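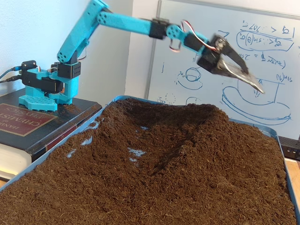 Peat-free mix dries out on top and stays soggy underneath, one reply to our survey said, and after two bad springs the writer had gone back to the old bags and wasn't planning to try again. Complaints like that one came up often enough that we changed our project plan. At first we only wanted to know how many gardeners in Fosside still buy potting mix with peat in it. We ended up asking why, and then testing the most common complaint ourselves.

Background

Peat forms very slowly in bogs and holds a lot of carbon. When it is dug up and dried, that carbon starts going back into the air. Potting mix is one of the main things peat is used for. The usual replacements are coir (the fiber from coconut husks), composted bark, wood fiber and green waste compost. They do not all act alike, and most bags contain more than one.

The survey

We sent a one-page survey to 495 households on the Fosside and Stivik garden mailing lists in March and got 219 back. Of those, 147 had used a peat-free mix at least once. We asked what they grew in it, how they watered, and whether they would buy it again. There was a space at the bottom for comments, and many people filled it and kept going on the back.

The top complaint was watering. Price was second. A smaller group said the bags were lumpy or had bits of plastic in them, mostly people who had bought mixes with a lot of green waste compost. People who grew only tomatoes and squash were happier than people who started small seeds indoors. We did not expect that to be so clear.

We should have asked for the brand. Many people could not remember it, but the ones who did gave it in the comments, and we had no fair way to use that.

The seed test

We compared two mixes from the Salgado garden store: Filora, a coir-based mix, and the store's own mix with peat. We sowed 200 lettuce seeds in each, all from the same lot. Half the seeds in each mix were watered from above every morning. The other half were watered from below, by standing the pots in water for twenty minutes and then draining them, and only when a pot felt light.

Watered from below, the two mixes came out within four seeds of each other. Watered from above, Filora did worse. The top layer looked dry by lunch, so it was tempting to water again, and the pots were already heavy. We found green algae on several of them in the second week. The peat mix also had some algae, but less.

Seedlings in Filora were a little paler by week three. We think this was a lack of nitrogen – the bag says to start feeding early, and we had not fed either group.

Problems with the test

One windowsill got more sun than the other. We swapped the pots every Friday, which helped, but once a week was probably too seldom. We also tested only one crop. Lettuce is easy, and a fussier seed might have shown a bigger gap. "Felt light" depended on who picked up the pot. A kitchen scale would have fixed that.

What we would do next

The dry-on-top complaint matches what we saw, at least for this one coir mix. The surface is a poor guide to what is going on lower down. We would like to repeat the test with a bark-based mix, weigh the pots, and add a fed group. We also want to go back to the people in Stivik who said they had given up, and ask if they would try one tray watered from below.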